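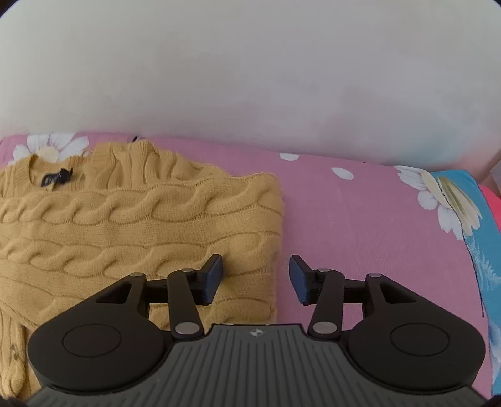 Dehumidifier keeps stopping overnight, back bedroom
Status: open, waiting on customer

Opened by: Þórey Ravn
Unit: Zanetti, hired through Prulwood after the mould treatment

Hello all, and thank you again for the lovely job on the wall behind the wardrobe. The smell has gone and I'm sleeping in there again! My trouble is with the drying machine you left me. It runs happily all evening and then at 3 in the morning it stops, with a red light on the front, and by breakfast the window is streaming again. I have emptied the tank (it was not even half full), wiped the filter and tried the other socket by the door. I did wonder if I had set it wrongly, as the booklet is rather small print and I gave up after page 5.

Reply from Prulwood support
Good morning Þórey, and what a kind message, thank you. A red light with room left in the tank is nearly always the float sticking. Could you lift the tank out, find the little white float at the back and move it up and down a few times? It should drop freely. Please also check that the machine has a good gap behind it, and that the timer dial is turned fully to the left.

Þórey Ravn
The float was stiff as anything, so I rinsed it under the tap and it moves nicely now. The timer was fine. It ran through the night and I found 700 ml in the tank, but the red light came on again after lunch for two minutes and then went off by itself.

Reply from Prulwood support
That's good progress. We'll put a new float in the van for Gurow Road in any case. Could you let us know whether mornings or afternoons suit you better?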